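Chapter 4
Who Gets to Change the Sign?

I learned to drive on the Clemetgate road, and for years I believed every word a highway sign told me. If the board said LEFT LANE CLOSED, I moved over a mile early and glared at anybody who didn't. It never crossed my mind to ask who had typed it. By the end of this chapter I hope you'll ask that every single time (my family is very tired of it).

Let me start with a small story. On 22/06/2020 the message board outside the town of Gastach told drivers that the bridge ahead was closed. It was wide open. The crew had finished the day before, packed up, and left the board running on its old message. People turned around and took the long way through Juston, 24 extra miles on a two-lane road, and the town office took 345 phone calls before somebody drove out and switched the thing off!

Now, no prank there and no broken lock. Just a forgotten board. But look at how much power it had. A few words in orange lights sent a whole town's traffic somewhere else, and hardly any drivers stopped to check. My old boss, Mesfin Workneh, used to call this "borrowed trust." The board borrows the trust we give to the road department, whether or not the road department is paying attention that day.

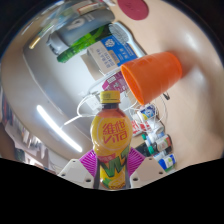
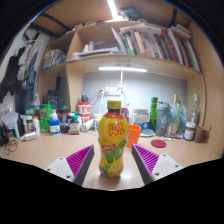 Vita lemon tea in a yellow-capped bottle, both pictures.

So how does a message get onto a portable board in the first place? There are two common ways. Somebody can stand at the trailer and type it on a keypad in a locked box, or somebody can send it from an office over a phone connection. In my first job, with the Assefa county road crew, we did it the first way, in the rain, with cold fingers and a flashlight held in my teeth. You get very good at short sentences when you work like that.

Short matters for the driver, too. At 60 miles an hour you cover 88 feet every second, so a long message is gone before you've read the end of it. We'll do the arithmetic in Section 4.2, and I promise it's friendlier than it sounds.

Kidus Gebru, who trained me, kept a paper log in the truck: what the message was, who put it up, and when it had to come down. I thought it was fussy. Then I spent a whole September trying to work out who had left DETOUR AHEAD burning on a street with no detour, and I bought my own notebook the next week.

Keep three questions in your head as you read on. Who wrote the message? Who checked it? Who is supposed to take it down? In Section 4.1 we'll put them to the Gastach board, and you'll see that the last one is where things went wrong.

Before you turn the page, think of the last temporary sign you passed and write down what it said, as closely as you can remember. Hang on to that piece of paper. We'll need it for the first activity.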